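# Hire a hand, keep your own
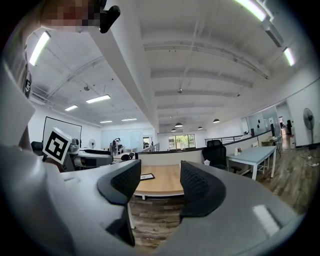
Imeto will rent you a robot's hand with no robot attached to it, and for the first hour I felt a fool for signing the form. You hold the body of the thing and the two dark grey fingers go where you point them, like a litter picker that has been to university. The idea is that a person does a chore with the gripper, the gripper records how it was done, and a machine elsewhere learns the chore without anyone having to write it down. From behind it an office becomes a strange place. I have never taken much notice of pedestal fans, or of a white paper cup left on the floor beside a chair, but with those ribbed black pads in front of me I began to see everything in terms of whether I could pick it up. The cup, yes. The fan, no. The four dome lamps overhead, not without a ladder and a waiver.

The kit is called the Plallden, a name that sounds like a bookcase. It arrives as a service: Imeto lends you the grippers, a charging dock and a tablet, and Valentini, the software house down the corridor from them, turns what you record into something a robot arm can follow. You pay by the month. If you have an arm already, you plug the results in. If you haven't, Imeto knows a firm that would be delighted to hear from you.

I had the standard pair for 19 days. The box contains everything except a sensible place to put it all down. Setting up means walking slowly round the room while the tablet makes encouraging noises, then doing it again after it decides you walked too quickly. The printed guide allows 45 minutes for this. I took most of a morning, though I did stop for toast.

After that it gets oddly pleasant. You pick a task from the tablet, or name your own, and repeat it until a green bar fills up. Clearing a desk needs 60 goes. By the tenth I had stopped thinking about my wrist. By the thirtieth I had opinions on the best way to approach a stapler, and I shared them at dinner, and was asked to stop.

"People start out doing it like a robot," said Giorgia Santoro, who runs customer training at Imeto. "Very stiff, very careful. We have to tell them to be normal. Then they ask what normal is, and there goes the afternoon."

She is right about the stiffness. Valentini's software marks each attempt out of ten, and my early ones, which I thought stately, were scored as if I had done them asleep. Speeding up helped. So did letting my elbow drop, advice I found on page 2 of the guide after a week of ignoring page 2.

What you can't do is anything soft. The fingers are good on bottles, tubs, mugs and pens. They are poor on anything that folds. I spent an evening trying to pair socks and produced a set of recordings that Valentini's server politely declined. Small flat objects are another trial. A coin on a table might as well be painted on, and bank cards have to be nudged to the edge and ambushed.

Weight is the other complaint. The Plallden is no heavier than a decent torch, but I'd invite anyone to hold a decent torch at arm's length through sixty rounds of desk clearing. The grip suits a large hand. Mine is not one, and I could feel the trigger in my knuckles the next day. A smaller handle was due in August and has not been seen since.

Ikechukwu Balogun rents four of them for Donow, which packs hampers in a unit behind a tile showroom. He has his evening staff teach the jam. "Chutney was easy once we'd done jam," he told me. "Crackers were a bloodbath." His arm now places jars in a basket without supervision, apart from the person he has supervising it. He reckons the rental has paid for itself on jars alone and intends to keep it through Christmas, when the crackers will be done by hand, as before.

Would I rent one? If I had a robot arm standing idle and a great many jars, yes, tomorrow. The recording side works well, the scores are fair once you stop taking them personally, and the support line is answered by people who have used the thing and will admit where it sulks. For a small firm with one dull job made of firm objects, it's easier than hiring a programmer, and it doesn't need a parking space.

For a household, no. I did ask Santoro whether I might one day teach a machine to empty my dishwasher. She asked how often I emptied it. I said most days, and she said that at that rate I should have enough recordings by spring, and in the meantime the dishwasher would be empty.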